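Wednesday, bench 2, glaze tests cont.

Kiln down to 60ish when I got in so left the lid propped and did paperwork first. Opened properly at half ten. Mixed bag.

Grultar base over the buff clay: fine on the flat tiles, crawling badly on the upright ones, worst near the foot. Same as May. I'd blamed dusty bisque then but these were all sponged down so it's not that. Think it's going on too thick, the bucket has been standing open and it's like double cream now. Weighed out 330 g dry and remixed from scratch, sieved twice. Will dip the next lot from that and keep the old bucket for comparison, DON'T bin it please.

Clisex green: lovely where it pools, thin and brown on every rim. One more dip on the rims only? Or wax the outside and pour. Tile 151 is the only one I'd show anybody. Slight pinholing on the back of it but the front is clean, soft sort of green, quite matt. Trouble is I didn't write down which shelf it came off. Probably bottom. Probaly. 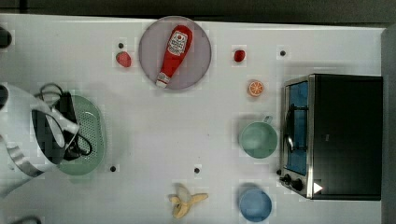
Cones: bottom shelf over by half a cone, top shelf under. So the difference between tiles might be all heat and nothing to do with thickness, in which case half of the above is rubbish. Need to run the same tile on both shelves. Should have done that to begin with.

Plan for next firing
- 12 tiles, six top six bottom, new Grultar mix only
- number them on the BACK in oxide, pencil burns off
- cone pack on each shelf, at the front where it can be seen
- hold at the end as before, don't change two things at once

Aubert clay came, the grey one. Stiffer than the last bag and full of air, wedged one lump and gave up. Put it under damp cloth. Shrinkage bars cut and laid between boards, turn them tomorrow morning or they'll curl.

Grultport order still short of the white slip, rang them, they say next van. Enough left for the small bowls if we're careful, not for the platters.

Batt wash needs doing on the middle shelf, there's a green drip stuck to it the size of a penny. Chisel is in the drawer under the scales. Goggles on.

Scales drifting again btw, check with the brass weight before you trust them.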